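Household Record Keeping, Unit 4: Filing What You Keep
Silluvwood Adult Learning Center, evening course notes

Welcome back, everyone, and thank you for bringing in your shoeboxes and grocery bags of paper last time. I know it takes a little courage to empty one of those out in front of other people! These notes go with the May session and cover the part of the course most of you have been asking for, which is what to do with the paper once you've decided it's worth keeping.

Let's start with a word we'll use all evening. A "series" is a group of papers that came from the same activity and belong side by side. Your electric bills are a series. Your letters from the school are a series. A folder marked "Important" is not one, I'm afraid, and most of us own at least three of those.

When you sit down to sort, make your piles by series first and leave the dates alone. People love to start with dates because it feels tidy, and then they find that one year holds a car repair, a dental plan and a birthday card, and they're no better off than before. Series first, then dates inside each series, with the newest at the front. For most homes 9 series will hold nearly everything, and if you find yourself making a great many more, look for two that could be married together.

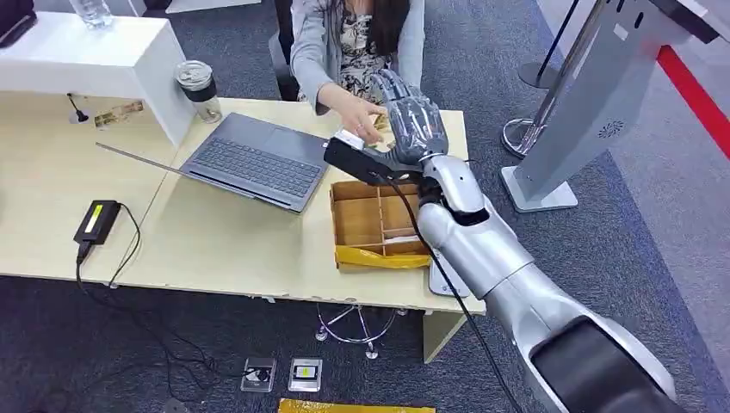
Now, about labels. Write the name of the series first, then the years, and keep the wording the same from folder to folder. If you call it "Car" this year, please don't call it "Auto" next year — you will look under the wrong letter, and so will whoever helps you. Use a soft pencil for the years, so you can change them as the folder grows, and pen for the name.

The Buthelezi household papers, which are our practice set for this unit, come to 283 sheets, and you'll find them in the blue binder with the index at the back. I'd like you to read through the index before you touch the sheets. Notice how the insurance letters were split between two folders, one by company and one by property. Both ways make sense on their own, but together they make a muddle, and we'll talk over how you might mend it.

A few of you asked about folders. The Tridik ones in the supply closet are fine for practice, and plain ones from any store will do at home. Please take out paper clips and rubber bands before anything goes in for the long term. Clips rust, and bands dry out and stick to the page (I have peeled off more than my share).

For next time, read the chapter on family letters in the Droltelmont reader, starting on page 166, and bring one series from home, sorted and labeled. It can be a very small one. If you get stuck deciding where a paper belongs, put it where you'd look for it first, slip a note into the other folder saying where it went, and carry on. We'll go over the notes together at the start of class, before the coffee break.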